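**Ranger les piles sur le bureau : plateau ouvert ou boîte fermée ?**

**khai_cao**
Bonjour à tous. Je réorganise mon bureau depuis le mois d'avril et je n'arrive pas à décider pour les piles. Avant, elles étaient dans le tiroir avec les trombones — très mauvaise idée, je le sais. Est-ce que vous les gardez sur la table ou bien loin de la table ?

**Diệp Lý**
Bonjour Khải. Boîte fermée, dans l'armoire. Une pile qui reste sur la table finit toujours par terre, et chez moi le chat joue avec.

**hieu.tu**
Je ne suis pas d'accord avec Diệp. Si la boîte est dans l'armoire, on ne l'ouvre jamais et on rachète des piles qu'on possède déjà. J'ai retrouvé 36 piles en déménageant à Ollau, dans cinq endroits différents !

**Diệp Lý**
36, c'est un problème d'achat, ce n'est pas un problème de boîte.

**thien_phung**
Je préfère aussi le plateau ouvert, à condition qu'il soit petit et qu'il ait une séparation. Un côté pour les piles, l'autre côté reste libre pour ce qu'on pose en rentrant. Je mets une feuille de couleur en dessous, comme cela je vois tout de suite la limite et je ne laisse pas les affaires s'étaler.

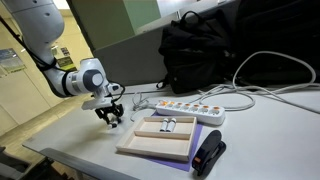

Pour les câbles, par contre, je n'ai pas encore trouvé de bonne solution. J'ai essayé les attaches en tissu de chez Trargate, mais elles glissent quand on débranche souvent. Si quelqu'un a un conseil, je suis preneur.

**hieu.tu**
Fixe la multiprise sous la table, avec deux vis. Les câbles blancs derrière le plateau, c'est cela qui donne l'impression de désordre. Et l'agrafeuse, je la mettrais dans un tiroir.

**thien_phung**
L'agrafeuse, je m'en sers tous les jours, donc elle reste. Pour les vis, je suis locataire et la table n'est pas à moi.

**Diệp Lý**
Alors une boîte à câbles posée par terre. Mais il faut laisser l'air passer, ne la remplis pas jusqu'en haut.

**khai_cao**
Merci pour vos réponses. Je vais essayer le plateau avec séparation. Thiện, peux-tu me donner les dimensions du tien, quand tu auras un moment ?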